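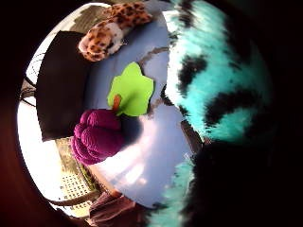
Turquoise and black fur, up close.

Fourteen months of sewing with fake fur

10/10/25

I started sewing fake fur because my nephew wanted to be a monster for a school play and the store costume was ugly. Since then I have made two full costumes, a hood, a pile of tails and one rug that the dog took over. I get emails asking how to begin, so I am writing down what I tell people.

Buy less than you think you need, from one bolt, on one day. Dye lots vary a lot. My first green costume has a left leg that looks fine indoors and yellow in the sun. I went back to Szabo for another yard three weeks after the first order and the new piece was close but wrong. Murray at the guild, Murray Sheehan, told me to label the back of each cut with the date and the shop. I do that now with a laundry marker.

Cut from the back. Lay the fur face down, trace the pattern piece on the backing, and cut only the backing with the tip of a craft knife or very short snips. If you close the scissors all the way you chop the pile and get a blunt line that shows at the seam. Draw an arrow on every piece for the direction of the pile. I have skipped the arrow twice and both times I ended up with an arm that ran uphill.

Do it somewhere you can vacuum. I cut in the garage with the door shut. The loose fibers get in your coffee and the butter. I wear a dust mask, and I tumble the cut pieces with no heat for ten minutes before I sew. Clean the lint screen before and after.

For seams I use a long straight stitch, 3.5 or 4 mm, and clip every couple of inches. Pins disappear. Push the pile in toward the right side with a knitting needle as you clip, then sew, then turn it over and pick out the trapped hairs with the same needle. A pet brush works too. Shave the seam allowance if the seam has to lie flat. My old Flarkach machine handles two layers of long pile and stops at three. At crossings I hand sew with upholstery thread.

Patches of a second color are slower than they look. You can cut a hole and sew the patch in, which is clean and takes all evening, or you can color the fur with thinned acrylic ink and a brush. Ink stiffens the pile if you use too much. Test it on a scrap and let it dry overnight before you decide. Kenta Amano airbrushes his and they come out softer than mine, but I don't own an airbrush and don't want to clean one.

Washing: cold water, a little soap, in the bathtub. Squeeze it, don't wring it. Hang it over the rod with a fan on it. Brush when it is nearly dry. Never use the hot setting on the dryer. I melted a cuff that way and it felt like a doormat.

My total on fur so far is $469, not counting thread or the knife blades, which I buy by the box. The Plirnier long pile is the best I have used and also the most expensive, so I save it for hands and faces and use cheaper stuff on the body.

Next up is a bear hood for November. I have the brown already and still need something decent for the ears.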